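我家老二怎么肯下地了：和背带图书馆的Fitriani聊了一下午

先交代一下背景：我家老二是那种屁股一沾床就醒的小孩。老大当年好带得要命，往婴儿床里一放，自己啃着手就睡了，所以我怀老二的时候特别自信，到处跟人讲带孩子没那么难嘛。好了，报应来了！生完头两个月，我基本是坐在沙发上过的，孩子趴在我身上，我一只手刷手机，另一只手去够茶几上已经凉掉的面。

后来是我的邻居Aisyah Wattimena看不下去了，直接把她的一条旧背巾塞给我，说你先拿去用，不会绑就去Jeludcombe找Fitriani。我说Fitriani是谁啊？她说你去了就知道，背带图书馆的那个。

我当时脑子里想的是，背带还有图书馆？

有的。而且我去了以后就成了常客，前前后后借过五条背带，上个月终于鼓起勇气问她愿不愿意让我采访一下，写到博客里来。她说行啊，但你得帮我带一杯Sembiring的姜茶过来。Sembiring是她们那条街拐角的小咖啡店，姜茶辣得我直掉眼泪，她喝得面不改色。

所以这篇会很长，先去倒杯水，把娃哄睡了再看（祝你成功）。

从一条背反了的背带开始

Fitriani全名叫Fitriani Harahap，两个孩子的妈妈，大的已经上小学了。她讲话很快，手一刻都不闲着，跟我聊天的时候一直在把退回来的背带一条一条重新叠好，叠完拍一下，再拿下一条。

我问她最早是怎么开始弄这个的，她先笑了好一会儿。

“我第一条背带是别人送的，没有说明书，我背反了。真的，肩带交叉的那一面我背到前面去了，勒着脖子，我还以为大家都是这么难受过来的。我就那么背了三个星期，一边背一边想，那些妈妈是怎么笑得出来的？”

后来是她在Waststead坐公交车的时候，一个老太太在站台上拉住她，二话不说把她的背带整个拆了重新给她绑。“我孩子还在里面呢！她一只手托着我儿子的屁股，一只手解扣子，比我婆婆手脚还快。绑完我整个人都轻了。我想问她叫什么，她的车来了，她就上车走了。”

她说那天回家她就开始上网查，越查越气，气自己花了那么多时间硬撑。再后来她去上了背带指导的课，考了资格，开始在自己家客厅教认识的妈妈怎么背。教着教着发现一个问题：大家来学会了，回去一买，买的型号又不合适，钱就白花了。

“背带这个东西很像牛仔裤，”她说，“你姐姐穿着好看，你穿上去可能连坐都坐不下来。可是牛仔裤还能试啊，背带你去店里，人家让你拿一个塑料娃娃比划两下就要你付钱。我不甘心。”

就这样，她把自己的四条，朋友捐的几条，再加上二手群里收来的几条凑在一起，让大家借回家试。到现在已经做了7年，架子上有93条背带，各种款式都有，借出去的总次数她记在一本硬壳本子上，她翻给我看，1,338次。我看到那个数字的时候差点把姜茶打翻，因为那里面有我贡献的五次嘛！

到底有哪几种，我该借哪种

这个问题我猜大家最想知道，所以我问得特别细。Fitriani说她最怕别人一进门就问“哪条最好”，因为她答不出来，她得先看你的孩子多大、你自己的肩膀宽不宽、你打算在什么场合用。

弹力背巾，就是一条很长很软的布，新生儿用着最舒服，像穿了一件T恤一样贴。她说很多人看到那么长一条就吓跑了，“但是你在家里对着镜子绑五次，第六次就可以边绑边骂老公了。”缺点是孩子一重，布就往下坠，你走着走着孩子快到你肚脐了。我老二四个月的时候就是这样，我还以为是我绑得不好，她看了一眼就说，换吧，他太沉了。

梭织背巾，布没有那么大弹性，撑得住重量，能从小用到大，花色还特别好看。这个是最难学的，也是最容易让人掉进去的。她说有的妈妈最后孩子都不要背了，还在买背巾，拿来当沙发毯。我不点名，但是Aisyah，我说的就是你！

环背巾，一头有两个圈，布穿过去一拉就好。孩子会走了以后特别喜欢上上下下，这个最方便，挂在门口，出门顺手一套。就是重量在一边肩膀上，背久了会酸，要记得换边。

带扣的背带，就是你在商场里看到最多的那种，腰上一个扣，背后一个扣，爸爸们基本一进门就直奔这个。我老公也是。Fitriani说她完全理解，“像背登山包嘛，他们觉得熟悉，觉得安全，而且不用学打结。”她架子上有一条Fivetti的，是她那儿排队最长的，腰垫特别厚，我借过，确实好背，但是对我这种矮个子来说腰垫顶着肋骨，坐下来吃饭的时候很难受。所以你看，排队最长的那条在我身上就不行，还好是借的。

还有一种介于中间的，腰上是扣，肩上是长长的布带，自己打结。我个人最爱这个！贴身，又不用绑那么多圈。我现在自己买的就是这一种，灰蓝色，已经被老二的口水和香蕉泥搞得看不出原来的颜色了。

安全这块她讲得最严肃

前面聊得嘻嘻哈哈的，一说到安全，Fitriani把手里的背带放下了，坐直了跟我说，这一段你一定要写清楚。

“孩子的脸要一直看得见，鼻子嘴巴不能被布或者你的衣服盖住。下巴不能压到胸口，下巴底下要能放进你一到两个手指头。高度呢，你一低头就能亲到他的头顶。布要拉紧，他不会缩成一团往下滑，背要有支撑。”

她说最常见的问题是太松。新手妈妈总怕勒着孩子，绑得松松垮垮，结果孩子的身体往下一坠，头就埋到胸口去了。“你抱他的时候会不会松松地抱？不会吧，你是把他搂紧的。背带就是替你的手臂搂着他，照着那个感觉来。”

还有腿。她让我想象小青蛙，膝盖比屁股高一点，大腿底下从这边膝盖窝托到那边膝盖窝，腿不要直直地吊着。这个我第一次就做错了，她过来把我儿子的屁股往里一兜，他整个人就坐进去了，表情从“你们在干嘛”变成“哦，可以”。

另外她会劝大家不要背着孩子做饭、喝热饮、骑车。（她说到热饮的时候看了一眼我手里的姜茶，我儿子当时在推车里，我发誓！）早产的宝宝、体重特别轻的，或者有呼吸方面问题的，她都会请家长先问过自己的医生再来借。她说这一点她不会通融，哪怕人家大老远跑来，她也会陪着聊一会儿，然后请人家先回去问。

“有一个妈妈当时挺不高兴的，过了两个礼拜她又来了，医生说可以了，她还给我带了一盒饼干。我收下了，饼干很好吃。”

借一条要办什么手续

很简单。第一次来要坐下来跟她或者跟Danang试背，试好了登记，交押金，拿回家用三个礼拜。要续借，发个短信就行，只要后面没人排队。还回来的时候要洗好晾干，用不带香味的洗衣液，不要加柔顺剂。她反复讲了这个柔顺剂，讲到我都记到手机里了，因为会影响布的抓力，也会让下一个宝宝闻着不舒服。

Danang全名Danang Sutanto，是那边唯一的爸爸指导员，每个月有一场爸爸专场他来带。我老公去过一次，回来的时候背着老二，昂首挺胸的，在客厅走来走去给我看他新学的后背式，我还在厨房切洋葱，他从我面前走过去三趟，等着我夸。行吧，夸了。

我问Danang爸爸们和妈妈们学起来有什么不一样。他想了想说：“爸爸们不太问问题。他们会自己弄，弄错了，再弄，弄到出汗了才抬头看我。所以我现在一开场就先自己背错一遍给他们看，大家笑一笑，后面就敢问了。”

他还说，有个爸爸每次来都穿很厚的外套，背带调不紧，最后是把外套脱了才发现能多收一大截。所以大家冬天试背的时候，记得穿得薄一点，先背孩子，外套罩在外面，脸露出来。

我还问了押金的事，因为有读者在留言里说怕弄脏了要赔。Fitriani摆摆手，“口水、奶渍、香蕉，我统统见过。背带就是拿来弄脏的。你只要告诉我哪里破了，哪里脱线了，别悄悄叠在里面还给我，我会补。补不了的我就拆下来做别的，那个不能再拿去背孩子了。”

她每条背带还回来都要检查一遍，扣子按一按，缝线一条一条拉过去，布对着光看有没有磨薄的地方。她说二手买背带的人也应该这么做，特别是扣子，有裂痕的不管多便宜都不要。

聊到累的时候

这一部分我本来没打算问，是老二在推车里醒了开始哼唧，我把他抱起来绑到身上，一边晃一边聊，话题就自己拐过去了。

我说我最难的时候是头两个月，觉得自己像一件家具，谁都可以趴上来，我自己哪里也去不了。Fitriani没有马上接话，她把茶杯转了一圈，说她也是。

“来我这里的妈妈，有一半是来借背带的，还有一半是想找个地方坐一坐。我不会问她们是哪一半。我先烧水。有的人试完背带，孩子在她身上睡着了，她就站在那里晃，晃着晃着就哭了，说这是她今天第一次两只手都空出来。那我就给她递一块饼干，你两只手都空着嘛，快吃。”

我听到这里也有点鼻酸，赶紧假装在看我儿子的帽子。

她也讲到，背带不是什么都能解决的。有些孩子就是不喜欢被背着，一放进去就打挺，她遇到过试了六条都哭的，最后那家人高高兴兴地推着推车走了。“不喜欢就不喜欢，换个时间，等他吃饱了、睡醒了再试。再不行就算了，推车也挺好的呀，还能放菜。”如果妈妈自己情绪一直很低，她会把本地的支持热线写在纸条上给人家，也会劝她们跟医生或者助产士讲一讲，不要一个人扛。我在这里也替她再说一遍，如果你看到这儿觉得说的就是你，请跟身边的人讲，好吗？
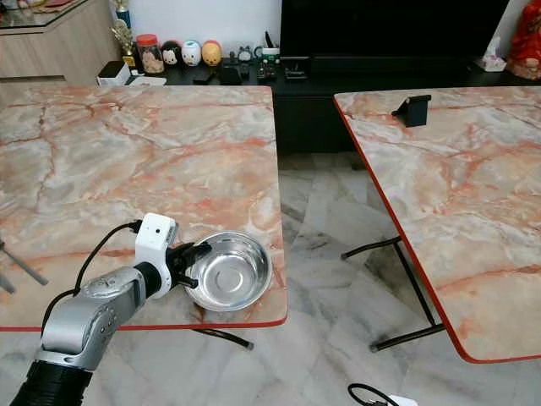 接着聊后背。什么时候可以背到背上去，这个是群里问得最多的。Fitriani的回答是看孩子，要等头和脖子很稳了，她一般会等到能自己坐一会儿再教后背式，而且第一次一定要有另外一个人站在后面看着，或者对着床练，离床垫近近的。

我第一次练后背的时候，Fitriani Lumbantobing也在。（对，又一个Fitriani！大家叫她小Fitri，她负责每次活动的签到和孩子们那块爬行垫。）她站在我背后，手悬着，一直在说“好，好，再高一点，好”，语气像在指挥倒车。老二上去以后揪住我的马尾辫就不撒手了，我歪着头走了一圈，大家还给我鼓掌。

后背真的改变了我的生活！我可以洗碗了，可以晾衣服了，可以陪老大搭积木搭一整座停车场，老二趴在我肩膀上看，看着看着就睡过去，口水流到我脖子里。老大一开始还吃醋，说妈妈背上没有位置了，后来Fitriani给了他一条小小的玩具背带，他背着他的恐龙，一天到晚背着，吃饭也不肯拿下来，幼儿园老师还跑来问我哪里买的。

我问小Fitri她有没有什么小窍门可以分享，她说了两个我觉得特别实用的。一个是绑之前先把孩子的袜子往上拉好，或者穿大一号的裤子，因为坐进去以后裤腿会缩上去，小腿全露出来。另一个是刚绑好别站着不动，马上走起来，出门，倒垃圾也行，孩子一感觉到你在走，十个里面有九个就不闹了。“你站在那里一直问他喜不喜欢，他当然说不喜欢。”

几个读者问题，我替大家问了

我在发预告的时候收了一些问题，挑了几个带过去。

有人问天热怎么办，两个人贴在一起像蒸包子。Fitriani说选薄的、透气的布，孩子里面少穿一层，背带本身就算一层衣服了，中间记得停下来喂水喂奶，摸摸他的后颈有没有出汗。太热的中午她自己也不背，在家吹风扇。

有人问双胞胎能不能一起背。她说能，但是请一定去找人当面教，不要看视频自己摸索。她那里有过一对双胞胎的妈妈Anisa Osman，学会了以后一前一后，还能弯腰捡奶嘴。我后来在活动上碰到Anisa，她说捡奶嘴这个传得有点夸张了，她是蹲下去捡的，蹲完差点没站起来。她现在只背一个，另一个让外婆推着，轮流换，两个孩子都觉得自己吃亏了。

有人问生完多久可以开始背。她的意思是顺产和剖腹产不一样，每个人恢复也不一样，先问过医生，然后从短时间开始，十分钟，感觉好再加。腰扣如果正好压到伤口，就换没有腰扣的。我是剖腹产，当时就是先用的弹力背巾，腰上没有硬东西，舒服很多。

还有人问背多了会不会惯坏。我问出口的时候Fitriani翻了一个很大的白眼，然后说：“你在肚子里背了他九个多月，那时候怎么没有人跟你讲惯坏？”

我婆婆下次再讲，我就把这句话原封不动地搬过去（嗯，可能会放软一点语气，毕竟周末还要请她帮忙带娃）。

朝外背呢？就是孩子脸朝前面看风景那种。她说等脖子很稳了，背带本身也设计了这个功能，短时间可以，孩子困了就要转回来朝着你。她个人更喜欢教侧背或者后背高一点，孩子一样看得见外面，累了又可以把脸靠下来。我老二属于看什么都要看的人，朝外背过一次超市，回来兴奋得午觉都没睡，我再也没试过。

我自己的一点小总结，顺便讲讲下次活动

我现在家里留了两条，一条就是前面说的灰蓝色那条，一条是环背巾，放在车里应急。算下来我总共只买了两条，没有花冤枉钱，这在我们妈妈群里算是奇迹了。要是当初没去借，以我孕期那个冲动购物的劲头，现在阁楼里大概躺着一排。

如果你住得离Jeludcombe不远，下一次开放借阅是3月5日上午，第一次去的话最好先发信息约一下试背的时间，人多的时候要等。2月那次我去得晚，想借的那条梭织已经被抱走了，我站在架子前面伤心了一会儿，然后被塞了一块饼干。孩子可以带着去，有爬行垫，大孩子也有书看。住在Waststead那边的朋友，Fitriani说她正在找合适的场地，春天想过去办几次流动借阅，如果有谁知道那边哪里有便宜的小房间，地板干净，推车推得进去，请在下面留言，我转给她。

走之前我问她，七年了，累不累，有没有想过不做了。她正在给一条红色的背巾找另一头，找了半天，抬头说：“每次晾衣服的时候都想。你知道六条背巾一起晾是什么样子吗？我儿子说我们家像一艘船。”

然后她终于找到了那一头，叠好，拍了一下，问我老二睡了没有。我低头看，睡了，嘴巴张着，一只袜子不见了。我们在桌子底下找了一圈也没找到，所以如果你下次去的时候看到一只黄色带小鸭子的，右脚的，麻烦帮我收着。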